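Kitchen rules for the arm, second version

Posted 15 April 2018

I wrote the first set of rules for our simulated kitchen in November, and most of them were bad. They were too long, and half of them could not be checked from a log. I have spent the last few weeks rewriting them. The new list fits on one page and has seven rules.

A bit of background. Our project is called Skurnness. We test kitchen tasks in simulation before anything goes near the real bench in Sudadville. The rules live in Plakodex with the run logs, so when a run breaks a rule, the rule number goes next to the run. We went back through 122 old runs this way and that was how I found out which rules people could apply and which ones they argued over.

The worst of the old ones was "keep a safe distance from cookware." Safe for what? Two people marked the same run and gave it opposite results. The new wording gives a clearance for each link, measured from the nearest point on the pot, lid and handles included. It applies to the forearm as much as the fingers. People watch the fingers and forget that the forearm is passing over a burner or in front of a pan.

We also treat a burner as on unless the task file says it is off. Color on the screen doesn't count.

The same stretch of counter, with the arm out over the cooktop in one view and folded at the left in the other:

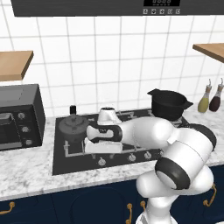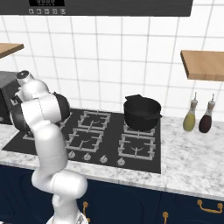 The rules as they stand

1. Write down the start pose. A run with no start pose is not scored.

2. Every burner is on unless the task file says otherwise.

3. Clearance is measured from the nearest point of any link, and the elbow counts.

4. No link rests on the cooktop, the counter edge or a shelf at any time.

5. Lids are separate objects. Moving a pot with its lid on is a different task from moving a pot.

6. Glass bottles get double the clearance of metal cookware.

7. If the arm stops partway, the run ends there. Do not nudge it and carry on.

Rule 6 got the most complaints. It makes the back right corner of the counter hard to work in, and a few tasks that used to pass now fail. I am leaving it in for now. If it still causes trouble after the next batch I will look at the number again, but the bottles stay in the kitchen.

Still to do: a rule for cabinet handles. The Nikolaidis task set has the arm opening drawers, and nothing on this page covers what counts as a proper grip on a pull. I have a draft and don't like it yet.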